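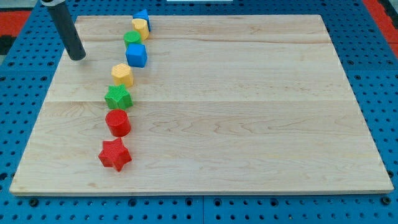 The night packers want to know who gets the blame when it mis-sorts, them or the arm, and they asked it before we had even finished tea. Fair question, and I wrote it on the whiteboard ahead of anything technical. My answer for now: while we are in trials it's mine.

August, 7.40 in the morning, bench 4

Toy blocks on the wooden board again. Red, green, blue and yellow, mixed shapes, pushing only with the black rod. I know the Drutard people would like us to go straight to their real parts, but blocks are cheap, they don't roll off under the guarding as often as bearings do, and anybody walking past can see what we're asking for. Two of the kitting team stopped and started suggesting tasks ("get the stars away from the cylinders") and both ideas are better than mine! Adding them to the list.

Plan for today is 50 pushes from mixed starts, then change over to the Vondesar controller and run the same again. Stop at any hard contact with the wood. Keep an eye on the seam across the middle, I want to know if the small pieces catch there.

Notes from the talk with kitting, while I remember it:

- They don't mind losing the pre-sort. It's the job that hurts wrists, and they rotate off it every 4 hours as it is.
- They do mind losing the chat at the sorting table. New starters learn the part names there. If the arm takes the table, where does that happen? No idea yet. Ask Bostuvmont how they handled it when their line went over.
- They want to be able to tell it what to do in plain words, without ringing us. Same as I want, so good.
- Stop button where a short person can reach it. Current one fails this. Moving it before anything else goes on the floor.

Really pleased with how that went. Last year's version of this meeting was 16 people with folded arms, and this time we had to be chased out of the room.

To do: print the task list large and leave a pen next to it. Jaidee quote for the lower guard panels still not in, chase after lunch. Spare tip for the rod, order two.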